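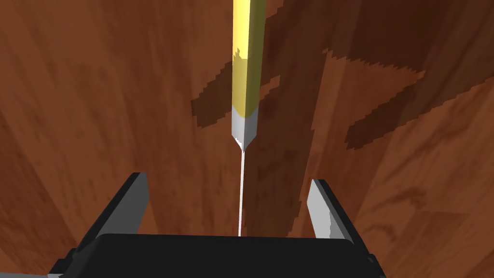
Bench Notes for Members Building a Gripper Arm

Fleltville Community Workshop, revised 2/4/23

These notes are issued to members building a small two-finger arm, whether in the shared workshop or in a garage or spare room at home. They cover the simulated stage of the build and the first weeks on the bench. Members are asked to read them before booking the Wattimena bay.

Begin in simulation

A pencil is a suitable first object for the simulated bench. It is narrow, it has flat facets, and its colour separates well from brown timber. Members should model the tabletop before modelling anything else, and should confirm that shadows are switched on. Coarse, stepped shadow edges are acceptable at this stage and do not need to be corrected.

Keep the fingers open during all approach moves. Close them only after the wrist has come to rest. A run in which the arm closes while moving should be recorded as a fault, even where the object has been picked up.

Save each run under its own number. The shared drive holds 200 runs per member, after which the oldest is overwritten without notice. Members who wish to keep a particular run should copy it to their own storage.

Prepare the bench

Clamp the base to the bench at two corners, with scrap timber under the jaws of each clamp. Do not screw directly into the tops in the Wattimena bay. Holes left by earlier builds are filled each October and the cost is charged to the project account.

Cables should leave the base at the rear and be tied every 200 mm. Leave enough slack at the wrist for a full turn in either direction. Offcuts of garden hose, slit lengthwise, make a serviceable sleeve where a cable passes over a metal edge.

Fingers may be cut from hardwood, aluminium or printed plastic. Sand the inner faces flat against a sheet of abrasive paper taped to glass - a hand-held block will round the edges. If a pencil slips, glue a strip of bicycle inner tube to each face and trim it flush.

Check the wrist camera

A camera mounted behind the fingers should be checked in several poses, including some that point well away from the bench. Both fingers should remain in view throughout. Windows deserve particular attention in a real room, where glare changes through the day and settings chosen in the morning may be of little use by mid-afternoon. Draw the blinds, or note the hour beside each test.

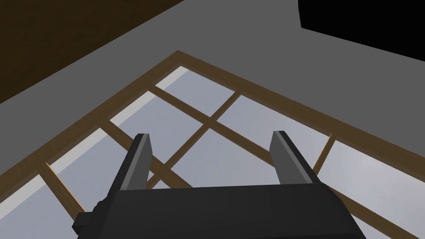
How often should the finger spacing be measured once the arm is in regular use?

Measure it at the start of each session and again after any collision, using the callipers kept in drawer 6. Write both readings in the Skerholm log, and return the callipers to the drawer before the arm is powered up.

Finishing for the day

Move the arm to its rest position, switch off at the wall and cover the fingers with a clean cloth. Sweep the bench towards the bin and keep filings clear of the motor housings. Tools borrowed from the main room are to be signed back in on sheet 372.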